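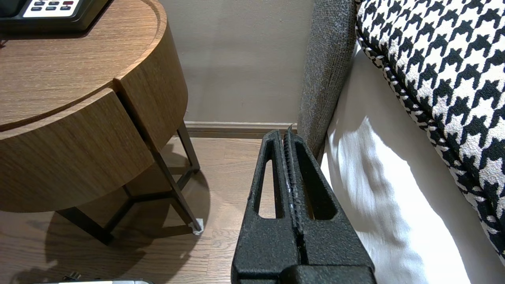 The bedroom reset, and other things we are told to buy

June 23, 2022

Another summer, another round of articles telling us that we sleep badly and that the cure is in a shop. The latest to land in our inbox comes from Flosico, which would like us all to do a "bedroom reset". As far as I can tell, this means clearing the top of the nightstand, moving the phone to another room and then spending £327 on a lamp that fades out slowly while you lie there.

The first two steps cost nothing and may even do some good. The lamp I am less sure of. The leaflet says that users dropped off 20 minutes sooner, but it doesn't say how many users there were, how they were picked, or who was holding the watch. I wrote to ask in two separate emails and got the same leaflet back both times.

Daniyal Sandhu, who reads this newsletter in Platton, bought one last November. He kept it for four weeks and found that he slept much as before, "only with a nicer light to be awake in". Walter Villanueva swears by his and won't hear a word against it. He also gave up coffee after lunch in the same week, so make of that what you will.

I don't doubt that a dim room is easier to sleep in than a bright one. Our grandparents managed it with a switch. What I do doubt is the idea that every small habit needs a product to go with it, and that a tidy surface beside the bed is a "system" with stages you can pay to unlock.

If you have tried a reset of your own, with or without the lamp, write in and say how it went. I would be glad to hear from anyone who sent theirs back – the returns page gives 20 days, though Daniyal had trouble finding it. Next time: Kulholm pillows, and why they now come in left and right.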